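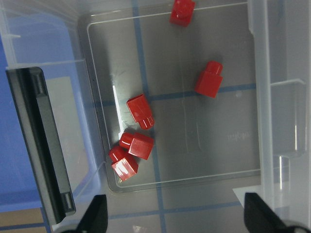

Yara reckons the red ones should go back in with the mixed colours, and she said so twice before I'd got my coat off. Her argument is that people building something grab whatever's nearest anyway, so sorting by colour is work we do for ourselves. Samer half agrees with her. I don't, or not yet!

22 Jan 2026, block sorting, carrying on from the October muddle

So, the clear bin. I like it a lot more than the old lidded tubs from Trevetti, mainly as I can see what's in it from across the bench (and so can everyone else, so fewer "where are the reds?" shouts). The blocks are the chunky single-stud sort, a little cube with one round stud on top, and they never land stud-up when you tip them in. They roll onto their sides and sit there. Fine for storage, a nuisance if you want them ready to stack.

I tried a folded tea towel in the bottom of a spare bin this morning to see if they'd settle any better. They didn't, and now the towel has fluff on it that sticks to the studs. Towel gone.

Washed the yellows in the sink with washing-up liquid, 7 minutes' soak, then a rinse. Dried them on the rack with the studs down, which was a mistake, the water sits in the hollow. Do them studs up next time, or on their sides like they want to be. Lina's idea of a salad spinner is still on the list and I'm quite keen on it.

Stock: the Jestovdale order came to 245 blocks, all colours together, and I've put nearly half of them away. Two of the greens have chewed corners, so I've put those in the envelope in my drawer for Suha to look at before we moan to the supplier.

Labels: Shadi's printed ones peel off the clear plastic if you so much as look at them. Masking tape and a marker for now, on the short end of the bin and never on the lid, please, lids get swapped!

Still to do: blues, whites, find the other scoop. Ask Yara if she'd put up with one mixed bin by the door and the rest by colour.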